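Robots at Work: The Hotel Laundry and the Tidy Rooms

Kanby is a company that looks after guest houses. Its biggest one is in Findthorpe, and it has 40 rooms. Every room has to be made ready before new guests come at three in the afternoon.

Getting a room ready means a lot of small jobs. Someone strips the bed, wipes the tables, checks the TV and puts things back where they belong. The tissue box goes here, the remote goes there. A person can do this without thinking much. A robot has to be taught.

The robot arm Kanby is getting ready is called Prumen. It learns first on a computer, in rooms that are drawn to look like real ones. In a computer room, the arm can try to pick up the same box 700 times and no real lamp gets knocked over.

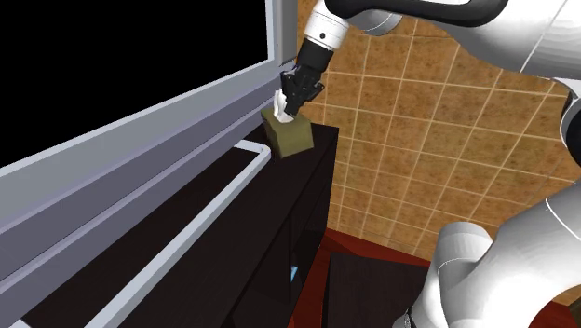 Soft things are hard for robots. If the fingers squeeze too much, a cardboard box gets crushed. If they squeeze too little, it slips. The arm also has to work near other things, like a screen or a shelf, and not bump them.

So what happens to the people who clean the rooms now? At Findthorpe they still do the beds and the bathrooms. Those jobs are too tricky for the arm. The plan is for Prumen to do the reaching and putting back, which saves some 15 minutes a room on a messy day.

Some of the cleaners like that idea. Bending over low tables all day makes your back sore. Others worry that there will be fewer hours of work, and fewer hours means less pay. Kanby has promised to keep everyone on through August and then talk about it again -- the cleaners would like a longer promise.

There are new jobs too. Two of the cleaners are training at Grabner, the workshop that builds the arm. They learn how to stop it safely, how to clean its fingers, and how to tell when it has made a mistake. They go every Friday.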